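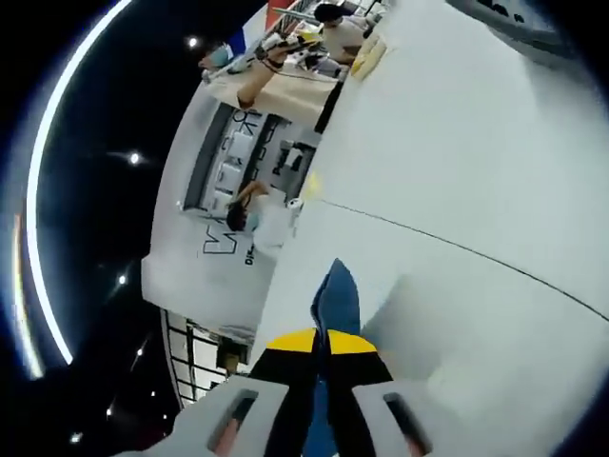 Teaching a robot to do the washing-up by hand is mostly a matter of doing the washing-up yourself, more slowly, while holding something that weighs as much as a full kettle. I have been at it since spring with a Wornari hand-held gripper, and these are the tips I wish had come in the box instead of the sticker sheet. First, get to know the tool before you let it near anything you like. On a grey-fingered one, with reddish pads showing through the slots, you can learn a lot by laying it on a bare stretch of white table and looking at where it points. If the tip lines up with a small mark on the surface, good, you have a starting place, and you can come back to it every time.

Marks are worth the bother. A scrap of coloured tape on the worktop costs next to nothing and saves you starting each go from wherever your elbow happened to be. Use the sort that peels off. I used the other sort and now have a permanent souvenir beside the bread bin.

Pick one job and make it a dull one. Moving a sponge from the sink to the dish is plenty. Folding a fitted sheet is not a first job, and I can't do it with two hands and a diagram.

Do it the same way, then a bit differently. I record 22 goes with the mug in one spot before I shift it a few inches. The leaflet suggests 200 for anything involving a handle. Put the radio on.

Go slower than feels natural, and close the fingers fully before you lift. Most of my spoiled goes came from lifting while still squeezing, a habit I also have with tea bags.

Keep the lens clean. Kitchens are greasy places and a thumbprint will spoil a whole afternoon's work. A soft glasses cloth will do. A tea towel won't, whatever state you believe it to be in.

Don't tidy up a mistake halfway through. If you fumble the spoon, stop, bin that go and begin again. Otherwise you'll have carefully taught the thing to fumble the spoon, and it will be better at it than you.

If you're working by remote control instead, sit where you can see the arm with your own eyes. The Pradov handset has a slight delay, and chasing it makes you overshoot. Move, wait, move. Plastic cups only until you've had 6 clean goes in a row. We are down to 4 of the good glasses.

Rest your wrist between batches, and swap hands if you can bear how bad you are with the other one.

Label your recordings the same day. I have a folder called "mug new new" and no idea which mug.

Charge the battery overnight, away from the hob.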